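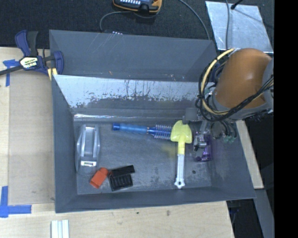 **Drevonard to Extend Household Goods Exchange to 4 Neighborhood Libraries**

DREVONARD, January – The Drevonard Public Library announced today that its household goods exchange, which has operated from the Montes Street branch since last spring, will open at four additional branches next month. Residents will be able to drop off small usable items and take home what they need at no charge. A library card is not required.

The exchange accepts kitchen tools, stationery, toys, small hardware and similar goods in working order. During its first season at Montes Street, 3000 items were passed on to new households. The library will fund the expansion through its regular operating budget, with shelving and storage supplied by Jakoris, a local office furniture firm.

"Our patrons asked for this service closer to home, and we are pleased to provide it," said Amparo Moya, director of the Drevonard Public Library. "Many families at the Rusen branch have been taking two buses to reach Montes Street. Beginning next month, they will be able to walk."

Each branch will set aside space near its main entrance for the exchange. Items will be sorted by staff before they are placed on the shelves, and goods left unclaimed after 75 days will be offered to area schools or sent for recycling. Clothing, medicines, car seats, mattresses and anything containing fuel or loose batteries cannot be accepted.

Anselmo Alcaraz, who manages the Rusen branch, said that staff training is under way and that almost 80 residents attended an information session held there in the fall. "The questions were very practical – where to park, how much one person may bring, whether a lamp needs its bulb," he said. "We have revised the guidelines accordingly." Donations will be limited to one shopping bag per visit.

The exchange will be open during regular branch hours, with drop-offs closing at 4 p.m. Printed guidelines are available at all service desks.

**Media contact:** Consuelo Salcedo, Office of Communications, Drevonard Public Library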